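The Long Life of a Bed Sheet

A set of sheets at the Rosevel, a guesthouse with a view of the rail yard in Skekau, goes through the wash 204 times before it is pulled from service. Benedita Prata keeps the tally in pencil on a card for each set. She has run the linen room there since the owners stopped sending the laundry out, and the cards were her idea.

"I wanted to know what we were paying for," she says. "The salesman tells you one thing. The card tells you what happened."

Her interest spread. She started asking other small hotels what they bought and how long it lasted, and by June she had records on 2,836 washes from places that mostly don't talk to each other. The numbers don't flatter the expensive brands. Thread count, printed large on most packages, had little to do with how long a sheet held up. The length of the cotton fiber mattered more, and so did the dryer.

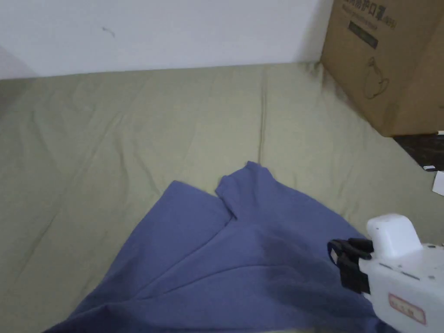

Cotton is the standard against which everything else gets measured, and it has one habit people complain about. It wrinkles. The fibers bend when the sheet is folded or slept on, and they stay bent until heat or water lets them go. Makers add polyester to get around this, and a blend does come out of the dryer flatter. Guests often say it feels warm. Color changes how much anyone notices. On a muted green sheet, folds can run the long way across the bed and still look soft, where bright white under a ceiling lamp shows every one. Prata buys white anyway, for the bleach.

The Frade mill, an hour down the river, wove sheeting for most of the last century and still runs one building. It turns out plain percale, one thread over and one under, in widths that fit a standard bed with little waste. Sateen, the other common weave, floats several threads at a time over the surface. It feels smoother on the first night and snags sooner.

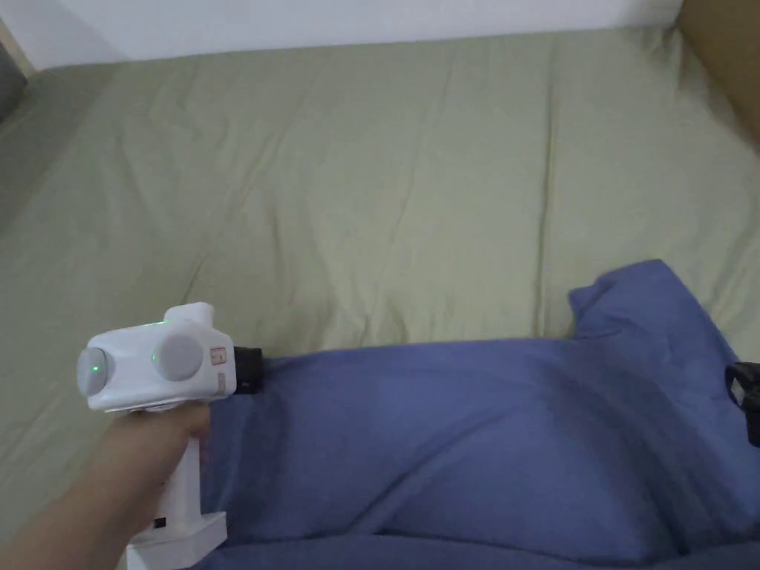
Fitted sheets fail in their own way. The elastic goes first, usually at one corner, and after that the sheet creeps up during the night. Frade sews its elastic all the way around. Cheaper sheets have it only at the corners. Pocket depth is the other trouble, now that mattresses are thicker than they used to be. Prata measures the mattress with any topper in place before she orders.

Drying does more harm than washing. Lint in the trap is the sheet itself, leaving a little at a time. At the Rosevel the sheets come out slightly damp and finish on a rack. The guesthouse spent $791 on the racks, and Prata says they paid for themselves in the second year.
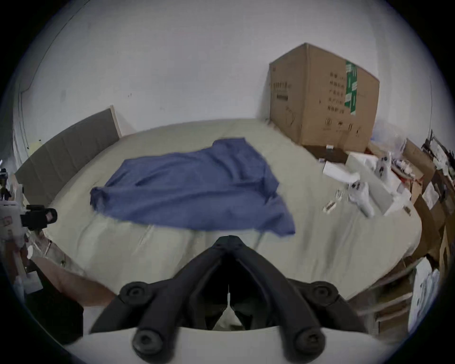 She skips fabric softener, which coats the cotton and makes towels slow to soak up water. She washes sheets apart from towels too. The loops rub against the flat weave and leave pills, those small hard balls you feel with your feet.

Vistix, a linen supplier, has asked to see her cards. It sells a sheet it says will last 1,000 washes, and Prata has two sets of them on trial in the back rooms. They are at wash 38. One hem has already been resewn.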